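About Botis River Rescue

We're a community swiftwater and river search group based in Doherty, just below the weir, and we've been pulling people, paddlers and the odd very confused kelpie out of the water for longer than most of our members have held a licence. If you've ever floated down from Wastis on a hot afternoon, you've gone right past our shed (it's the one with the orange doors, and yes, you can stop and say hello).

The group began with 4 locals, a borrowed tinny and a lot of rope. The river had come up fast that May and two kids were stuck on a gravel bar with the light going. Everyone got home. The following week the same neighbours met in a kitchen and decided they should learn to do it properly, and that's still pretty much the spirit of the place!

Today we're on call day and night, all year. When the police or ambulance service rings, our crews can launch from the Doherty ramp or trailer the boats up to Heltel, where the banks are steep and the current does strange things around the old bridge footings. We search, we carry people out, and we stand by at swims and canoe races so that everyone else can enjoy themselves.
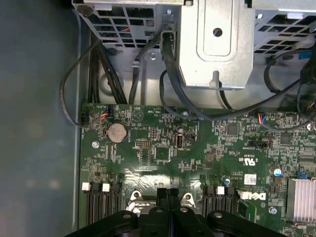

Training is a huge part of what we do, and we love it. New members spend five months learning throw bags, knots, radio calls, first aid and how to swim in moving water without fighting it. You don't have to be an athlete. Some of our best people work the radio or the map table and never get their feet wet, and a calm voice on the other end of a channel is worth a great deal when you're cold and it's dark.

We also visit schools up and down the valley. Last year 700 students sat through our river safety talk, and 400 of them came down to the shallows afterwards to practise floating on their backs with their feet pointing downstream. There was plenty of squealing. There were also some terrific questions, mostly about eels.

Our boats live in the shed at Doherty and our second trailer is kept at Heltel. Visitors are welcome on training nights, and kids can try on a helmet.

If you'd like to join, fill in the form on the Get Involved page or drop in and ask whoever's hosing down the gear. In an emergency, please don't call the shed. Ring Triple Zero (000) first and they'll get hold of us.

Page last updated Mar 7, 2019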